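Jun 17, 2020

Spent the morning sorting hand tools at the Flornbridge shop. I had put it off since December. The bench drawer wouldn't shut anymore, so I took everything out and made two piles, keep and give away. The long screwdriver went in the keep pile first. I have reached for it more than any other tool I own.
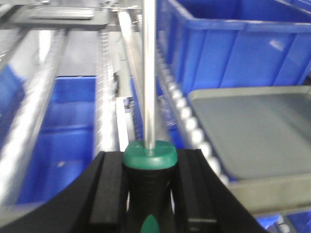
Long screwdriver, green and black handle, with the blue bin behind.

The short ones were harder. I had 12 of them and most did the same job. I kept the ones with clean tips and put the rest in a coffee can. Swept under the bench after that and found a hex key I had already replaced.

Back to the long one for a while. I like a shaft with some reach, and the green on the handle makes it easy to pick out of a full drawer.

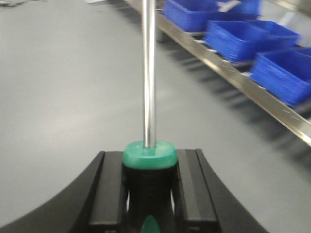 Bhardwaj says a long shaft is only worth having if the tip fits the screw, and that I should check the tips before I keep anything. Fair enough. I went through the keep pile again and took out one more.

Lunch was late, soup and toast. Then I lined the drawer with a piece of old mat and started laying things back in by length. 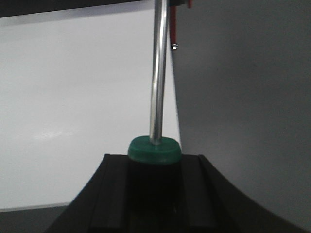
The drawer shuts now. The coffee can goes to Rimia when I drive over, and the box of 100 wood screws still needs a lid.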